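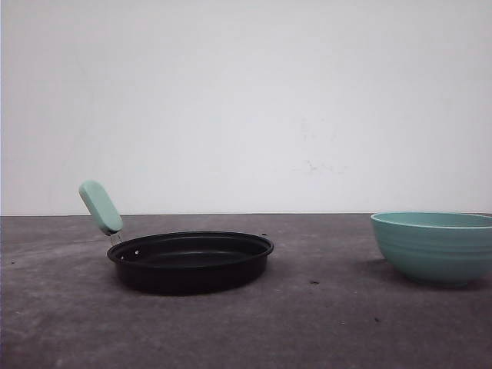 Gorport Weeknight Recipes

A small dataset of home recipes, cleaned up just enough to be searchable and no further.

What this is

600 recipes typed in from the card boxes, notebooks and backs of envelopes of people who live in Gorport, or used to, or married into it. Each recipe is one row in recipes.csv. The ingredients live in a second file, ingredients.csv, and join on recipe_id. There is a third file, notes.csv, which holds everything people wrote in the margins. It is the best of the three and the hardest to parse.

I started it because I wanted to know how much butter my grandmother meant by "butter." The question remains open.

What's in recipes.csv

recipe_id: a number. Gaps are where duplicates used to be.
title: as written. There are 82 recipes with the word "easy" in the title. Draw your own conclusions after reading the steps.
source_type: card, notebook, envelope, phone call, other. "Other" includes one church bulletin and one seed packet.
servings: as written, so "4," "4-6," "enough" and "not enough if Malik comes" are all valid values. Please don't file a bug about this. Use servings_clean if you want an integer, and expect nulls.
minutes_claimed: the time the card says it takes.
minutes_tested: the time it took me. Filled in for 300 recipes so far. I chop slowly, and the column should be read with that in mind.
steps: free text, line breaks kept.

What's in ingredients.csv

recipe_id, line_number, raw_text, quantity, unit, item. The raw_text column is never edited. The other columns are my best guess at what raw_text was trying to say.

Units were the worst of it. "Cup" may be a measuring cup, a teacup, or a particular cup that broke in a move. I left "cup" as "cup." "Glug," "knob" and "handful" are kept as units in their own right and have not been converted to grams, whatever the linter thinks. "Can" is kept as "can," including on the older cards, where it refers to a can size that no store near me has carried in my lifetime.

Known problems

Oven temperatures are missing from a good share of the baked dishes. Where the card says "hot oven," oven_f is blank and oven_raw says "hot oven." I tried guessing for a while in March and took all the guesses out again.

Several recipes refer to other recipes that aren't here. "Make Ikel's sauce" appears in three different hands and I have never been given Ikel's sauce. If you have it, open an issue. You will be thanked in a very large font.

Casseroles are overrepresented. So is anything involving canned mushroom soup. A model trained on this to suggest dinner will suggest the same dinner until you move out.

Spelling in raw_text is original. "Parsely" is not a typo in the data; it is a typo in the kitchen.

Please don't use this for

Nutrition advice. Canning or preserving of any kind. A few of the older cards give instructions for jars that no current safety guide would put up with; those rows have do_not_follow set to true, and I mean it. The flag only covers what I caught.

Allergies. The item column misses things hidden inside other things, such as whatever is in "seasoning."

How to load it

Any CSV reader will do. Files are UTF-8, commas inside fields are quoted, and notes.csv has line breaks inside cells, so don't read it line by line unless you enjoy that. Spreadsheet programs will turn "1/2" into a date. Import quantity as text.

Version notes

0.4: Added the Nandel notebook. Split "salt and pepper" into two lines everywhere, then merged it back after the file grew by close to 1,000 rows for no benefit to anyone.
0.3: Added minutes_tested.
0.2: Removed duplicate banana breads. Some banana breads remain and are believed to be distinct.
0.1: It loaded.

Contributing

Send a scan or a photo of the card along with your typed version, and leave the wording alone. Corrections to my guesses are welcome. Corrections to somebody's grandmother should be taken up with the family.

License

Free to use, share and change with credit to Gorport Weeknight Recipes. Contributors agreed to this before their cards were typed in, and anyone who asks to have a recipe removed gets it removed in the next version.

Maintained by Kamran Mirani, evenings, usually after the dishes.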